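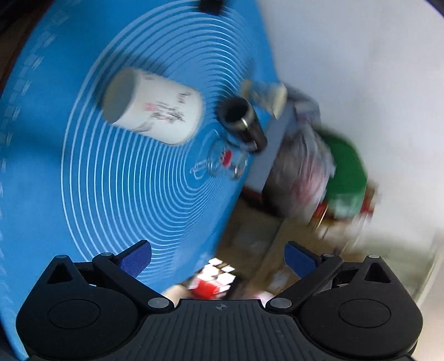

How a Robot Learns to Pick Up a Cup

Posted Dec 18, 2025 by Wiebke Janssen

Picking up a cup is easy for most people over the age of two. For a robot it is hard. A robot has to find the cup, choose where to put its fingers, move them there, and close them by the right amount. If any of these steps goes wrong, the cup falls over or the fingers close on air.

One way to teach a robot is to write down every movement as a list of commands. This works in a factory, where each part always arrives in the same spot. It does not work well on a table at home. Cups get moved. Some stand up and some lie on their sides.

The Plukimetti project tests a different method, called learning from demonstration. A demonstration is one complete example of a job, done by a person.

What the person does

The person holds a gripper in one hand. It has two fingers with a blue pad at each tip. A camera on the gripper records the fingers and whatever lies in front of them. The person uses the gripper to do a small job, such as standing a cup upright, and then does the job again with the objects in new places.

In September the team recorded 200 demonstrations on a table covered with a blue mat. The objects included paper cups, a black bottle and a clear jar. Clear objects are harder for a camera, because the color of the mat shows through them.

What the computer does

A video is a long row of still pictures. For each picture, the computer works out where the gripper was and how far apart the fingers were. Then it looks for patterns that link the two. When a cup looks small, the gripper is usually still moving forward. When the rim is between the pads, the fingers usually start to close.

The program that stores these patterns is called a policy. Give a policy a new picture and it answers with a movement. The policy in this project is named Jendska. It gives a new answer 6 times each second, so it can correct itself if a cup rolls.

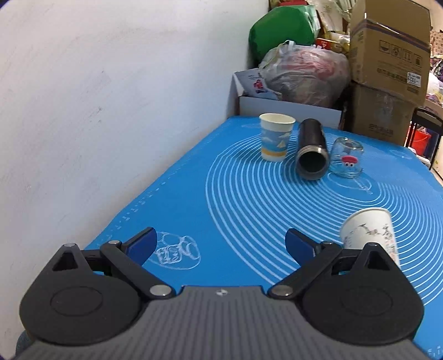
Raudsepp asks whether the robot is just copying. If it has seen a cup on the left, a reader might expect it to reach left every time.

The team checked this. They trained two policies. The first one learned from videos in which the cup always started in the same spot. The second one learned from videos in which the cup started in many spots. Both had the same number of videos. Then a robot arm tried each policy with the cup in a spot that was in none of the videos.

The first policy often reached for the old spot and missed. The second policy reached the cup far more often. The result suggests that the second one was using the picture to find the cup. It still made mistakes with the clear jar, and the team does not yet know how many more videos of clear objects it would need.

Words to know

Gripper: the part of a robot that holds things.
Demonstration: one full example of a job.
Policy: a program that turns a picture into a movement.

Try it

Put a cup on a table. Close one eye and pick up the cup using only your thumb and one finger. Lay the cup on its side and do it again. Write down where your finger and thumb touched it each time.

Filed under: Robots & Machines, Ages 9 and up

Stavotness Science Pages | Contact the editors | © 2025 Stavotness | Back to top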